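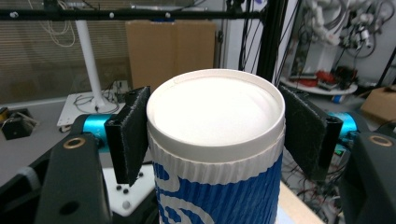 How often should a hot drink counter be inspected?
Every 4 weeks for the full list below, with the opening checks done daily before the first sale. Counters that share a water line with a kitchen are inspected together with the kitchen.

Plistby Hot Drink Counter - Periodic Safety Checklist
Site: Burnunton, ground floor
Form 553, revised October
Inspector: Siriwardena Site Services

Mark each item P (pass), F (fail) or N/A. Any F needs a comment and a target month for repair.

SECTION A - WATER AND HEAT

A1. Boiler pressure gauge reads within the marked band. P
A2. Relief valve discharge pipe clear and pointed at the drain. P
A3. Serving temperature at the tap no higher than 85 °C. F
Comment: Tap 2 reads above the limit. Thermostat turned down during the visit, second reading within limit. Recheck next visit.
A4. Scald warning label present and legible at each tap. P
A5. Drip tray seated flat, no overflow onto the counter. P
Comment: Tray lip is slightly bent on the left. Does not affect drainage.

SECTION B - ELECTRICAL

B1. Cords free of cuts, tape and crushed spots. P
B2. Ground fault outlets trip and reset. P
B3. No extension cords in permanent use. F
Comment: Grinder is on an extension cord run behind the refrigerator. Same finding as last visit. Install an outlet or move the grinder. Target: November.
B4. Shutoff switch reachable without leaning over the boiler. P

SECTION C - CUPS, LIDS AND SLEEVES
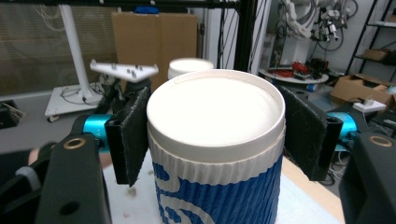 Burn reports at drink counters are often traced to the lid, and the fit check should be done on a filled cup at normal serving temperature. Press the lid down at four points, then tilt the cup over the sink and look for drips at the seam. Reject any lid that lifts on one side. Sleeves are checked at the same time. A corrugated sleeve with a plain white band near the top and a blue-and-white pattern below it gives the inspector an easy reference line: turn the cup once and confirm that the band stays level all the way around. A crooked band means the sleeve is on at an angle or has slipped, and the cup is harder to hold.

C1. Lid size matches cup size. P
C2. No leak at the seam when tilted. P
C3. Sleeve stays in place when the filled cup is lifted by the sleeve alone. P
C4. Lids stored covered, rim side down. F
Comment: Open bag of lids on the shelf above the sink. Discard and replace - splash exposure.
C5. Cup stacks upright, stable and away from the steam wand. P

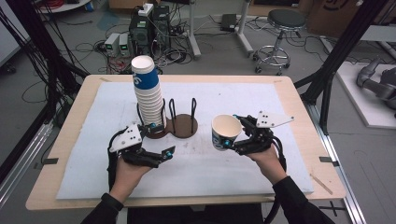

Fig. 3. Stacked paper cups in a round brown holder, with the empty holder beside it.

Comment on C5: Do not load a stack so high that it leans. Cup holders are to be wiped daily and the base checked for grip on the counter surface.

SECTION D - FLOOR AND ACCESS

D1. Floor mat flat, no curled corners. P
D2. Staff path from boiler to counter free of boxes. P
D3. Wet floor sign available within reach. P
D4. First aid kit stocked with burn dressings. F
Comment: Kit present, dressings past their use-by date. Replace before next opening.

RESULT: Pass with repairs. B3 is a repeat finding and will be raised to the site owner if still open at the next inspection.

Keep the completed form at the counter for 2 years.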